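Apr 9, 2024

Notes from the visit to Minumeck, for those in our group who could not come. Emanuel Ciobanu asked me to write what I saw and what I think it will cost us. I write it in the order of my notebook, so please excuse the jumps.

We were three from our side: Emanuel, Ovidiu Neagu and me. The train to Preltbridge was late, and we missed the coffee and the first part of the welcome talk. Tyson Desjardins, who is responsible for sales to small customers, was kind enough to repeat it for us in the corridor.

**What they offer**

Minumeck rents and sells two-arm robots for simple work with household objects. They have one model in two versions. The cheaper version comes with the arms, the grippers and the basic software. The other one, which they call Sarmont, has also the training package and a service contract. I had understood from the emails that Sarmont was a different machine. It is the same machine with more paper around it.

The rental is 4,000 per month, and the minimum period is three months. Transport is not in this price, and insurance is also not in it. Ovidiu asked if the price goes down after the first period. Mr. Desjardins said that it can be discussed, but he did not want to say a number in front of the other visitors. I would not put a discount in our plan before we have it in writing.

**Questions about the budget**

I had prepared a list, and these are the answers I got:

- Spare fingers for the grippers are sold in pairs. They count as wear parts, so the customer pays, also during the rental.
- Cables are covered by the service contract only. Without it we pay for the part and for the visit of the technician.
- The software license is per machine. A second machine means a second license.
- Training for two persons is included in Sarmont. Every other person is extra.
- Delivery for orders made now would be in September.

The last point is a problem for us. If the money must be spent before the summer, we can pay a deposit, but Emanuel has to check if our rules allow this. I remember that Cosmin Furtună had the same trouble with the furniture for the second floor, so maybe we can ask him how it ended.

**The demonstrations**

After lunch we could walk freely between the work areas. In the largest one they compared grippers. There was a long talk there about a softer type named Bite, which is not for sale yet - I took the leaflet, it is in the blue folder.

I stayed longest at the place where they work with cups, as this is close to what we want to do. Vasilică Vlad, our guide for the afternoon, let us stand as near as we liked. I asked him what a customer must buy in addition for this kind of work. He said that the table and the cups can be ordinary ones, and that he would keep that money for spare parts. I liked this answer, and I have already taken the special table out of my draft. It was the biggest line after the rental.

What I would still add to the draft is one day of a technician after the delivery, and a small reserve for the fingers. Ovidiu wants also a second set of cables. We did not agree on this in the train.

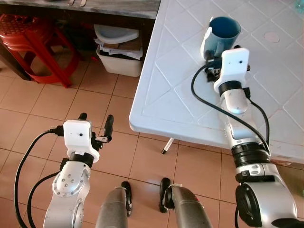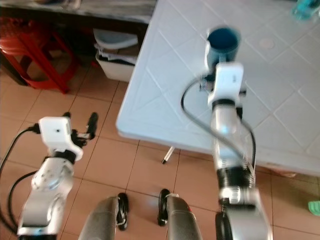 *The cup work at Minumeck: the right gripper holds a blue cup at the white table, in both pictures.*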